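The shirt had been in the Kuroda family's possession for 20 years before anyone asked who it belonged to. It had come home from a beach weekend in Damcombe, in the wrong bag, and by the time Yuzuki Kuroda found it at the bottom of a drawer, she had already worn it to two weddings' worth of cleanup and one job interview.

"I assumed it was mine," she told me. "It was in my drawer. That's how drawers work."

Most of us own something like this. I went through my own closet in Brakside last November and found a raincoat I can't account for, a college sweatshirt from a college I didn't attend, and a scarf my sister has been describing to me, with rising suspicion, for years. Clothes drift. They get lent in bad weather and kept through good, and at some point the borrower starts calling the thing "my gray one."
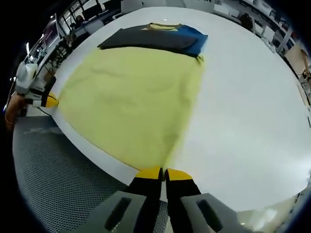

The etiquette on this is thin. A borrowed book has a grace period of forever, and a borrowed casserole dish has to go back full, or at least rinsed. A borrowed sweater falls in between. Kavinda Roy, who runs the twice-yearly clothing swap at the Assefa Street hall, believes the statute of limitations is one winter. After that, he says, asking for it back makes you the rude one. He formed this view shortly after losing a very good cardigan.

The swap exists partly to launder these situations, in every sense. You bring what you don't wear, you take what you like, and if your neighbor's long-lost pullover happens to go by, you look at the ceiling. At the last one I attended, 41 people signed in, and I'd guess a third of them were returning evidence.

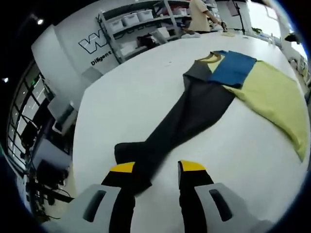
**Life & Manners Desk**

Kanako Tsuchiya takes the hard line. She writes her initials on the care label of everything she lends, in laundry marker, and she keeps a list. The list has names. I'm on it for a vest.

Her neighbor Yasuo Amano, who is 95 and has outlived most of the people who could ask him for anything, thinks the whole business is foolish. He is still wearing a jacket that his brother-in-law left on a train platform in Dravine. "He was always cold after that," Amano said, doing up the zipper.

As for Kuroda, she did eventually trace the shirt to an old roommate, Nghĩa Cao, and mailed it back with a note of apology. Cao wrote to thank her. It was a lovely shirt, he said, and he'd never seen it before in his life. He's keeping it.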